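Print this page | E-mail this page

2019-02-17

Up too early again, and by the time the kettle had boiled I had already changed my mind twice about rule four. I promised myself I would write the whole business down before Agudelo ask for the draft, if only so that I can find out what I think, and it is raining hard enough that the garden can't tempt me away.

The draft is meant to be a set of house rules for the handling cells at Brirkovport, and it has grown to 19 rules, which is at least four too many. When I started I had a picture in my head of a single sheet you could pin up beside the door, something a new starter could read with their coat still on. What I have now would paper the door itself. Every time I take one out I remember the afternoon that made me put it in, and back it goes.

The first few I am happy with. Nothing is tried on the floor until it has been run in simulation. A run only counts if the settings were written down before it started and left alone until it finished. The person who wrote the program is not the person who signs it off. I can't imagine anybody quarrelling with those, though I said the same thing last April and was put right over a very long lunch.

Rule four is the one about grasping, and it has eaten most of my weekend. In its old form it said that a bottle must be held "securely and in a suitable place", and I am ashamed to say that I wrote that, and was pleased with it at the time. Suitable to whom? The people on the Tradow job took it to mean the cap, so that the fingers come at the narrow end and the body is left clear of everything. The Jiko people took it to mean the body, well below the shoulder, and thought the cap was asking for trouble. Both lots were following the rule, bless them, and both had signed to say so.

So I have spent two evenings going back through the crate tests, the ones with the coloured bottles, and trying to write down what a person ought to check at the moment of the grip, before anything else is allowed to happen.

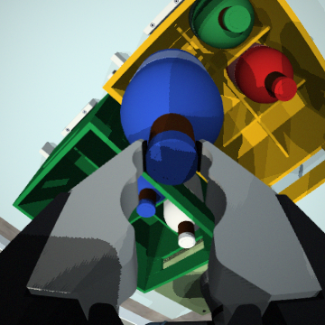 My new wording says that the cell must have a named grip point for each kind of bottle, and that the grip point goes in the job sheet along with the size. It says that where the cap is the grip point, somebody has to have shown that the cap is fit to carry the weight, full as well as empty. I had never seen that written down anywhere in our papers, and yet it is the first thing my mother would have told you about picking up a bottle of squash.

Then there is the matter of the neighbours, which I have made a rule of its own (so we are at 20 for the moment, heaven help me). A grip can be perfectly good and the bottle can still catch a divider or knock the one next door, and our old sheet scored that as a pass so long as the bottle arrived. I should like a touch to be a fail. I know this will be unpopular. One of the early Jiko reports listed 300 runs and was very proud of itself, and when I read through the notes I found little remarks like "brushed partition, carried on" tucked away in the last column where they did no harm to the score. I don't think there was anything sly in it. They had been asked whether the bottle got there, and they answered the question they were asked.

The big bottles worry me more than the small ones. We wrote all the clearances with the small ones in mind, and then the large size came along and was simply added to the list. I have put in a line saying that a new size means a new set of runs, from the beginning, and I have underlined it, and then taken the underlining off again because it looked cross.

Had my lunch at the desk, leek soup, and went back to the part on simulation itself. This is where I go round in circles. I am fond of simulated testing and I'd fight anyone who wanted to do without it - you can drop things all day long and sweep up nothing - but there is a habit creeping in of quoting the simulated figure and the real one side by side as if they were the same sort of thing. The Tradow summary gives 1,914 runs on its first page and you have to go to the appendix to learn how many of them involved a bottle you could put your hand on. My rule says the two must be kept in separate tables with separate headings. I had also written that they must never be added together, and then I thought that if the tables are separate perhaps that goes without saying, and then I thought of the summary again and left it in.

By tea time I had got it down to 15, mostly by joining up the ones about lighting and crate position, which had been saying the same thing to each other for months. A crate that is turned at an angle is a different test from a crate set square, and it should be written down as such. The same goes for how full it is, and which compartments are empty. All that now sits in one rule called "Write down how it was laid out", and I think it may be the best sentence in the thing.

What I haven't settled is who is allowed to stop a run. The draft says anyone. Agudelo would like it to be the shift lead, for tidiness, and I do see their point, as a half-finished run is a nuisance to everybody and has to be thrown away. But I remember being new, and standing there watching something go wrong and wondering if it was my place to speak. I shall leave it as anyone and see who writes to me.

Still raining. I must ring about the gutter.

Last updated: 2 days after posting

Comments (4)

gripandgrumble
We had "suitable place" in our rules for years as well. Ours also said "with due care", which I don't think anyone ever managed to test. Please do publish the list of 15 when it's ready, I would like to steal it.

Marshlander
I'm not with you on a touch being a fail. If you're packing glass, yes, of course. But with a plastic bottle in a plastic crate a light brush does no harm at all, and you'll end up with cells creeping along at half speed to avoid it. Could it be a third column? Pass, touch, fail?

the author
Marshlander, I had a third column once and everything ended up in it! But I take the point about speed, and I'll have another look at the wording for the softer bottles.

oldpalletiser
Keep "anyone" for stopping a run. Don't let them talk you out of it. And do the gutter before the frost comes back.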